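Can a machine clear the litter from a bed yet, or do I wait?

Asked in Home Automation, Orkcombe Community Help

Hello to all. I hope this is the right section. I have a floor robot for two years and I am satisfied with it, so please do not send me links to floor robots. My problem is one level higher, the bed.

My two children eat, read and make paper crafts on their beds. Every evening I collect wrappers, cards, half packages of something, and clothes. I work the late shift at the Gauthier warehouse, where machines lift boxes all the night without complaint, and then I come home and pick up foil by hand. It seems to me unjust.

What I would like to know is the following. Is there any machine, for sale or almost for sale, which can take small things from a bed and decide what is trash and what must be kept? My limit is 110 dollars a month if it is a rental. I can also pay for a used arm if somebody has experience with the programming. I have read the page of Bestness and it says "tidies any surface", but all their videos show a table with cups.

Thank you in advance, and excuse my English.

lateshift_orkcombe

Posted by hinge_and_bracket

I can answer a part of this, as I repair packing machines and in my free time I follow the home ones. The short answer is wait. The longer answer is that picking up is already quite good, and the bed is what makes it difficult.

On a table, the surface is flat and it stays where it is. A bed sheet has folds, and a fold can have the same height as a thin card. When the finger presses down, the mattress goes down also, and the object moves or tips. In a factory we solve this with a hard tray. You can not put a hard tray under your children (I suppose).

Then there is the material. Look at what two parallel grippers have to deal with on an ordinary sheet:

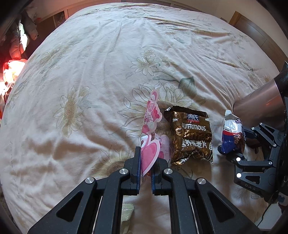
Pink paper card, oat flake bag and small foil wrapper on a printed sheet, with one gripper open at the card and another next to the wrapper.

The card is the object I would worry about. Paper of this kind has a good edge to hold when it is standing, but if you close too strong you bend it, and a child will notice a bent heart before you have taken off your shoes. The second piece behind it lies flatter, and for flat paper on cloth a parallel jaw is a poor tool. Usually you must slide under it or push it until it makes a small arch, and then take the arch.

The snack bag is easier. Crumpled foil offers many places to grab, and it does not matter if you crush it. But shiny foil is unpleasant for depth cameras, they see holes in it where there are none. The small silver wrapper has the same trouble in a smaller size, so the error is more important.

And a pattern with big flowers, like on that sheet, does not help the software to find where the object stops and the cloth begins. Plain sheets in one dark color would make the work easier for every system I have seen. It costs less than a robot.

About the decision of trash or keep: recognizing a snack bag is possible today, the print is large and the software reads it. To know whether there is still food inside is another question. You and I lift it and feel. Some grippers can measure this, the cheap ones mostly do not.

Posted by Marrowfield

just get a basket and tell the kids no food in bed. problem solved, 0 dollars

Posted by quiet_actuator

I do not fully agree with the first reply, so I add my experience. Last February I rented a single arm from Brokarport for 4 weeks. It came on a stand with wheels, and the setup took me one complete evening. I wanted it for laundry sorting, but I tried it on the bed too.

I made a small test with 100 picks, only wrappers and empty bags, no paper. I wrote the results in a notebook. Bags with some volume it took nearly always. Flat wrappers it took when they were lying alone, and it failed when they were in a fold — it pinched the sheet and pulled the sheet up together with the wrapper. Once it carried the corner of the sheet to the bin with much confidence.

Slow, yes. A thing which I pick in one second, the arm needed much longer, and I stayed in the room because I did not trust it near the lamp and the cables. So I saved no time. If your wish is to save time, the first reply is right and you should wait.

But if somebody likes to learn, it is not useless. Some advice from my notes:

Take away the cables first. A thin cable on the bed will be grabbed sooner or later.

Use soft pads on the jaws.

Give it one kind of object only. I told it "foil goes to bin" and left all the rest for me. With paper I would not let it decide anything, because a card with handwriting and a wrapper with printing are both only colored paper for a machine that does not know your family.

Two arms would help with the folds, one holds the cloth and the other picks. The rental had only one, and a second was over my budget. It would be over yours also.

For the clothes I can not recommend anything. It took a sock well, but with a sweater I gave up after the third evening.

If you still want to try, ask Brokarport whether the delivery to Orkcombe is included in the monthly price. For me it was not, and I saw it only on the bill.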